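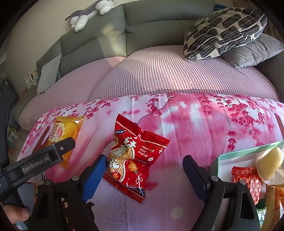
How do I keep a stretchy sofa cover and a throw blanket from creeping forward?

Plotside Home Help > Living room > Sofas and chairs

Prollatum

Hello all, I'm hoping someone with more patience than me has worked this out. We have a gray fabric sofa with a padded back, the kind that comes around in a curve, and last September I bought a knit cover for the seat in a pinky lilac with a little waffle texture. I love it. It's soft, it hides a juice stain I would rather not discuss, and it looks so pretty when the sun comes across the middle of the seat. On top of that goes my pink cherry blossom blanket, spread over the front part where everybody sits.

The trouble is that the whole lot travels! By the evening the cover has worked its way forward over the rounded front edge, the blanket has gone along with it, and whatever anyone was snacking on ends up in the folds. We are a snacking family (little wrapped pastries, peanut things in red packets, you name it) and I find the packets down there every time I straighten up.

I've tried tucking the cover in harder at the back, but it pulls out again as soon as somebody flops down. I don't want to pin anything because of the knit, and I don't want to give up the blanket, which is the cheerful part of the room. The cushions come and go as well. There's a big one with wavy black and gray stripes, a plain fuzzy gray one, and a small pale one that lives down at the far left end. The plush husky (or wolf, opinions differ) stays put along the top of the backrest, so at least somebody in this house is behaving.

Is there a trick to it, or do I just need a different cover?

Lurkesell

Don't buy a different cover yet! I went through this with a knit one for a good long while and you can get it to sit still, it just takes a bit of setting up the first time.

Strip the seat right down, cushions and all, and vacuum it, getting the flat nozzle well into the gap at the back. Crumbs and dust make the fabric slippery. Then lay a piece of rubbery rug grip on the bare seat, the open mesh sort that comes on a roll and cuts with kitchen scissors. Cut it 2 inches smaller than the seat all the way around so it doesn't peek out. Put the cover over that and smooth it from the middle outward with your palms. Go easy and don't stretch it tight, as a knit that's pulled tight wants to spring back to its own shape, and it takes your tucking with it.

For the gap at the back, roll up a couple of old hand towels lengthwise and push them down on top of the tucked-in fabric until they're out of sight. Foam pipe insulation from the hardware store does the same job and grips better, but I had towels, so towels it was. I did mine before Thanksgiving one year and it survived a houseful of cousins.

The blanket is harder. If it only covers the front part of the seat, there's nothing holding it at the back and it's bound to slide. Could you lay it deeper, so the back edge goes down into the gap with the cover, and let less hang over the front? You'd still see plenty of the blossom. Failing that, a second strip of rug grip between the cover and the blanket helps, though you can feel it a little through a thin blanket and my husband complained until I took it out.

As for the snacks, I keep a shallow basket on the side table and everything in a wrapper goes in there. It works when I'm in the room.

Hamann

just get a leather couch, wipes clean. had mine years

Prollatum

Thank you Lurkesell, what a kind long answer! I have rug grip left over from the hallway, so I'm going to start with that and the towels this afternoon. I hadn't thought about the knit springing back, and I have definitely been hauling on it. I'll try the blanket deeper as well, although I do like it hanging down in front, so we'll see who wins.

Hamann, I'm sure it's lovely, but I get cold legs.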